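Handout 2: Payout Settings in Prize Machines
16/05/2019

1. Grip cycle
A claw machine runs its grip at two strengths. The operator sets how often the strong grip is used. On the Skirkero cabinet the setting is stored as a ratio of plays to wins.

2. Worked case
Income over 2000 plays is compared with the cost of prizes released. The Kullow arcade logged 859 plays before its first review — too few to judge the setting. Use the full count in your answer.

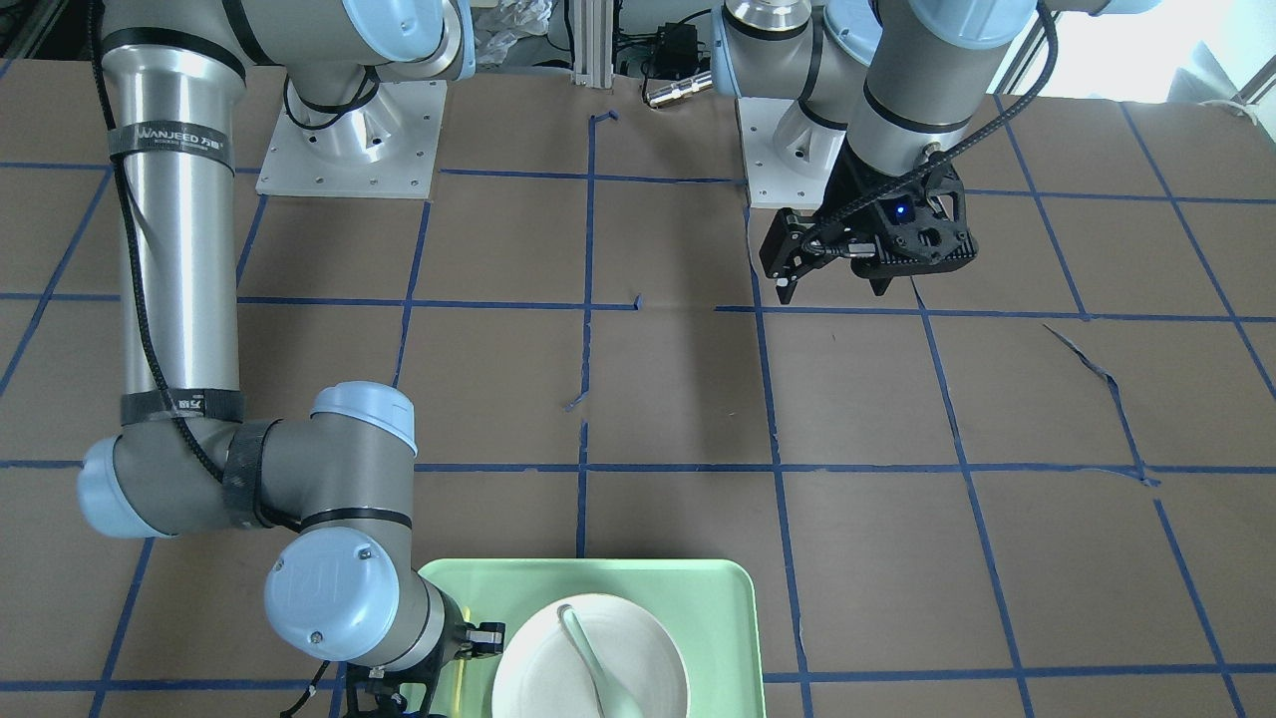
3. Player complaints
A run of losses does not prove a fault. Check the play log first, then the coil voltage, then the prize weight. Record all three on the Clultov form.

Reading for August: Hlongwane service manual, section on grip voltage.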